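Bench notebook, Plolton workshop
September 8, 2018
Posted by the bench side of the shop

Quiet morning, so I'm finally writing down where we are with the equipment plan, before the quotes get lost under the coffee things again. I promised everybody I'd do this two weeks ago and I'm sorry it took me until a Saturday!

We have 2000 left in the bench budget to last until December, and three things want a piece of it. The first is finger pads. The Zullside textured ones have been good to us and I'd be happy to stay with them, but they come only in sets, and a set is 400 with the mounting plates (which we don't need, having a drawer full of them). I wrote to ask if they would sell the pads alone. No answer yet, but they were very kind on the phone last time, so I'm hopeful.

The second is the wrist camera. The one we have does the job on slow approaches, and I've grown fond of it, but it smears when the arm moves at any kind of speed, and rims are where we need it sharp. Pruvico has one with a faster shutter for 610, cable included. I'd like to borrow one first – they do a loan of 18 days, and you only pay the shipping – and run it on the same dishes we use now.

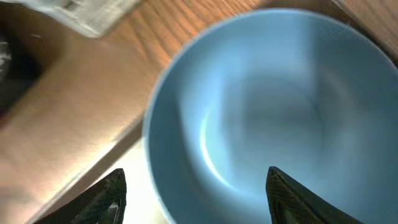
Which brings me to the third thing, the Okafor force sensor. I know, I know, I bring it up every quarter. Their list price would eat what's left and then some, so I'm not proposing it for this year. But I do want it written down that most of my grasp tuning on tableware is guesswork about how hard we're squeezing, and I'd feel a lot better about going near anything glazed if I had a number to look at. Let's put it at the top of next year's list and stop there.

So, my suggestion: one set of pads, the camera if the loan goes well, and that comes to 1010 out of the 2000. The other 990 stays put for repairs. I'd love to spend it on something nicer, but the elbow joint has been making that noise again, and last winter taught me not to trust it.

Small things, while I have the page open. Curtains or a blind for the window side would cost next to nothing and would help any camera we end up with. More dishes too, please, from the thrift store, all different glazes. Keep the receipts in the tin.

Still to do: chase Zullside, fill in the Pruvico loan form, measure the window.

Comments (3)

Yes to the blind, I can measure it Monday on my way in.

Check the connector on the Pruvico before you sign for the loan. Ours is the older style and the adapter is extra.

Fine with all of this. I'd still get two sets of pads – we wore through the last ones faster than we planned.

Related entries
Elbow joint noise, part two
What we spent on cables last year
Pad wear after the cup runs
Thrift store dish list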